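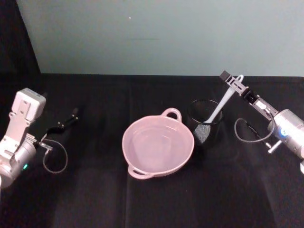

Savard Books to Publish "The Womitz Ledger," a Space Opera With a Few Doubts About Space Opera

Savard Books will release The Womitz Ledger in December, in hardcover, e-book and audio. It is a stand-alone novel. The publisher has been asked several times whether it is secretly the first of nine, and the answer is still no.

The story opens on Lü, a mining moon that has supposedly been free for 71 years. The Ketari Compact gave up its claim after a short war, and every child on Lü can recite the terms of the peace. The narrator, a records clerk, is told to copy the old shipping accounts before the paper rots. She finds 897 cargo runs that left the moon after the Compact said it had gone home. The ships were full. Somebody signed for them.

Readers who want fleets will get one, though it takes its time showing up and is not in good repair. Readers who want a chosen one should look elsewhere. The clerk is stubborn, badly paid and wrong about two important things, and the book lets her stay wrong for a good while.

Savard is aware that most announcements of this kind promise the biggest science fiction event of the year. We have made that promise ourselves, for books that did not earn it. What we can say is that the manuscript was read in-house by people who are tired of galactic empires, and that most of them finished it. One reader objected to the ending. The ending was kept.

The first printing is 3,529 copies, an odd number that comes from the paper we had on hand. Of those, 100 will carry a fold-out map of the Womitz shipping lanes. The map is drawn from the Compact's official charts, so anyone who has read the book will know how far to trust it. The standard edition has no map, no glossary and no family tree.

No film or series deal has been signed. There has been talk — there is always talk — and we will put out another release if it ever turns into a contract.

Advance copies are available to reviewers, booksellers and librarians on request through the Savard Books publicity desk. Please say whether you would like print or digital. Quotes from unfinished reviews will not be used on the jacket, including the kind ones.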